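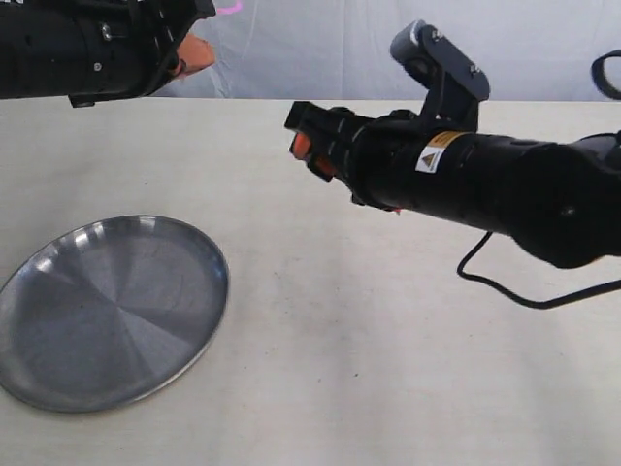

I got to Dendley on a Saturday, which I figured would be the quiet day, and Violeta Cáceres already had both arms powered up and a list of rules in her hand. She wrote the house rules for the two-arm benches at Skustamgate, and I'd been wanting to ask her about them for ages (yes, I'm the kind of person who reads other people's safety sheets for fun).

"There were 163 of them when I started," she told me. "I couldn't remember them, and I was the one enforcing them!"

So she cut. The sheet on the wall now has five rules, and the first one is about hands. If you're holding an arm to guide it, you say so out loud, and whoever is at the keyboard says it back before touching anything.

"People think it sounds silly for about a day," she said. "Then they do it in their sleep."

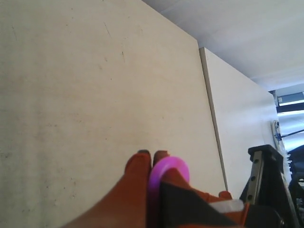

The second rule covers what goes in the grippers. Her team at Skustamgate likes soft, light, brightly colored things for practice, and she's pretty strict about it. Nothing sharp, nothing with liquid in it, nothing you'd be sad to see squashed. I asked if that made the work too easy and she laughed at me. "Have you tried picking up something bendy with two fingers and no sense of touch? Go ahead, I'll wait."

Rule three is the one she fights about. Two arms can share a table, but they can't both go into the same spot unless somebody has planned it and written it down. She got that one from a bad month at Gittins, her old job, where a February collision cost them $700 in parts and a lot of grumpy emails.

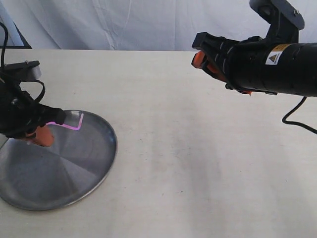 Two arms at one table, with the middle left clear.

"You want the boring version," she said. "One arm works, the other one hangs back. Once you've got that down, then we can talk about handing things over."

I wanted to know how she decides when someone's ready for that. At Nultgate, where she trains people now and then, they go by a count: 1,000 logged runs and you move up. Violeta doesn't love it. She'd rather stand next to you for an afternoon and see whether you stop when something looks off.

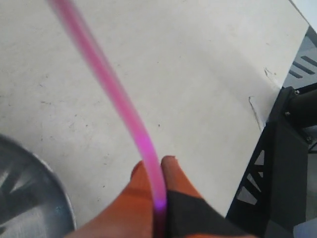 Stopping is rule four, by the way. Anyone can call it, including visitors, including me, and you don't have to explain yourself until the arms are still. I asked if people abuse that. "I wish they would," she said. "Most folks wait too long. They don't want to look nervous in front of everybody."

And the fifth? Check the cables before every session, and check them again after lunch. She made me read that one aloud off the wall, then went to find us some coffee.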